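Busco gente para un programa de lectura sobre IA y empleo público (plazas hasta julio)

Hola otra vez. Los que seguís esta página ya sabéis que llevo meses dando la lata con el mismo tema: quién se queda a trabajar en inteligencia artificial dentro de la administración y quién se larga a los dos años. Pues bien, ¡ya hay dinero para estudiarlo! Poco, pero hay. El Centro Guérin nos ha aprobado el proyecto Stakdale y necesito participantes, muchos, y cuanto más variados mejor.

Lo que quiero hacer es bastante sencillo de contar. Durante 16 semanas, un grupo de personas que trabajan (o han trabajado, o están pensando en trabajar) con sistemas de IA en ayuntamientos, hospitales públicos, universidades o ministerios va leyendo textos cortos sobre políticas de contratación y luego los discute por escrito. Yo leo todo lo que se escribe, hago entrevistas a una parte del grupo y de ahí sale un informe.
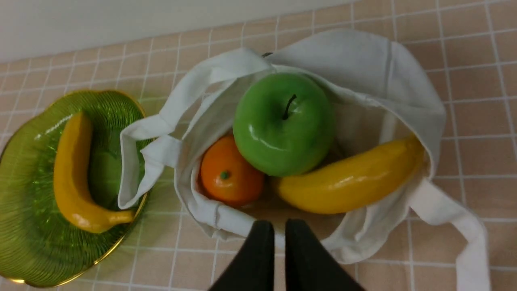

En la primera ronda, la de Futstead, se apuntaron 191 personas y terminaron 31. Sí, ya lo sé. Fue culpa mía en buena parte: mandaba lecturas de cuarenta páginas y pedía comentarios larguísimos, y la gente tiene vida. Esta vez los textos son de cuatro o cinco páginas y el comentario puede ser un párrafo, o un audio si te da pereza teclear.

¿A quién busco? Sobre todo a gente técnica con contrato público, sea del tipo que sea: interinos, funcionarios, becarios predoctorales, personal cedido por una empresa. También me interesan mucho los que lo dejaron para irse al sector privado y los que hicieron el camino contrario, que son menos pero los hay, y tienen cosas que contar. De recursos humanos me faltan perfiles, así que si has redactado alguna vez las bases de una convocatoria para un puesto de datos, escríbeme, por favor, te lo pido de rodillas. No hace falta doctorado ni haber publicado nada. Sí hace falta leer español con soltura y poder con algún texto en inglés de vez en cuando.

Se paga. Son 200 euros por participante, la mitad a las ocho semanas y la otra mitad al acabar. Si te hago entrevista (dura una hora y es por videollamada) no hay pago aparte, va incluida. Me han preguntado si se puede cobrar siendo funcionario: depende del régimen de compatibilidades de cada sitio, así que consúltalo antes. El que no pueda o no quiera cobrar puede participar igual, y le hago un certificado con las horas.

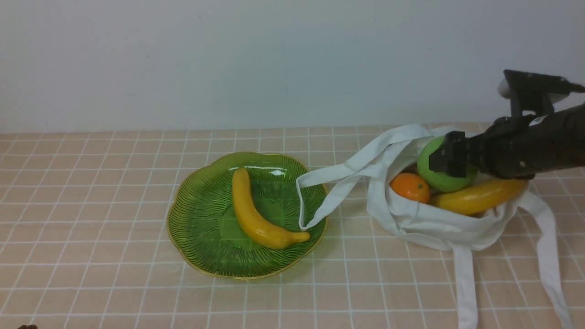
Iratxe comenta que en la ronda anterior le preocupaba que su jefa reconociera sus respuestas, porque en su servicio son cuatro y todo se sabe, y pregunta si ahora los comentarios van con nombre. No, van con seudónimo desde el primer día, y en el informe no aparece ni el organismo ni la provincia. Si aun así hay algo que prefieres que lea solo yo, marcas una casilla y no lo ve el resto del grupo.

Más cosas prácticas. El foro abre a las 9:00 y se puede escribir a cualquier hora, yo suelo contestar por la tarde. Hay una sesión presencial optativa en la sede de Avosthorpe, en septiembre, con el viaje pagado (tren o autobús, avión no me dejan). Y se puede dejar el programa cuando se quiera sin dar explicaciones; si te vas pasada la mitad, la primera parte del dinero es tuya.
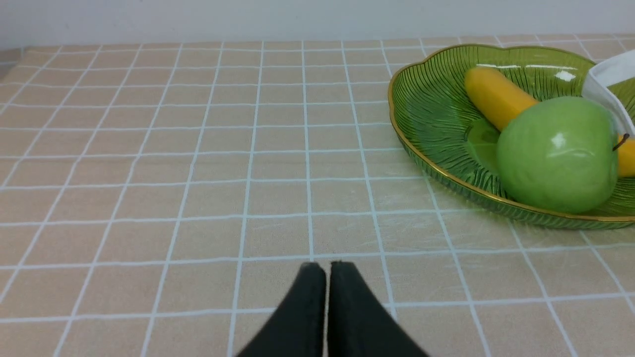
Proyecto Stakdale, segunda ronda. Inscripción abierta hasta julio.

Para apuntarte, mándame un mensaje desde el formulario de contacto de esta misma página con el asunto «Stakdale» y cuéntame en cinco o seis líneas dónde trabajas, qué haces y desde cuándo. Nada de currículum, que luego no me los leo. Dime también si aceptarías la entrevista y si tienes alguna necesidad de accesibilidad para las lecturas (las hay en letra grande y en audio). Contesto a todo el mundo, aunque tarde unos días.

Y si conoces a alguien que encaje, ¡reenvíaselo!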